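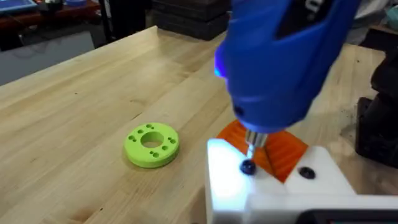

A green ring on a wooden bench. Look for the small dark knots in the wood!

How does a tree turn into a table?

Knock on the nearest table. If it's made of wood, you're knocking on something that used to be outside, with birds on it. I think about this a lot, usually when I'm supposed to be eating breakfast.

Let's start with the tree. A tree gets taller from the tips of its branches, and it gets fatter just under the bark. So if you carve a mark on a trunk (please don't), it will stay at the same height even after the tree has shot up 60 feet. I got this wrong for years. I thought the mark would ride up like an elevator!

Every spring the tree makes a layer of pale, quick-growing wood. Later in the year it slows down and makes a thinner, darker layer. One pale stripe plus one dark stripe is a year of the tree's life. There's a big old stump by the path in Silell Woods with a sign on it that says 147 rings, and I always stop and put my finger on the very middle, where it was a baby tree no thicker than a pencil.

Now saw that trunk the long way instead of straight across. You don't get circles anymore. You get long lines, and those lines are called the grain. They're the same rings, seen from the side. Try it with an onion if a grown-up will do the cutting – one slice across, one slice from top to bottom.

Knots are my favorite part. A knot is the place where a branch was growing out of the trunk. The trunk got fatter and fatter and wrapped itself around the bottom of the branch. When the log is sawn into boards, the saw goes right through that hidden bit, and you see a dark spot or an oval.
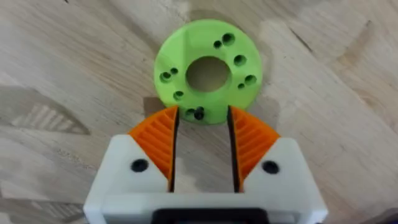
Fresh boards can't go straight into a table, though. A living tree is full of water, and a new board is still damp inside. As it dries it shrinks, and it can bend like a potato chip. At the Gosling sawmill in Jament, where I went on a visit last November, they stack the boards with thin sticks in between so the air can get to every side. Thick ones sit there for months. The whole yard smells like pencil sharpenings.

After that, someone has to make the boards wide enough. Not many trees are as wide as a table! One way is to cut the wood into strips and glue them side by side, squeezed tight in clamps until the glue is hard. A top like that is called butcher block, and it's very strong. Wood still swells a tiny bit in damp weather, even when it's old, so good table makers leave it a little room to move.

Then comes sanding, which takes forever, and a coat of oil or varnish to keep out spilled juice.

Want to try something? Put a sheet of thin paper on a rough piece of wood and rub it gently with the side of a crayon. The grain will show up on your paper. Old fence boards work best, and so does the underside of a picnic table.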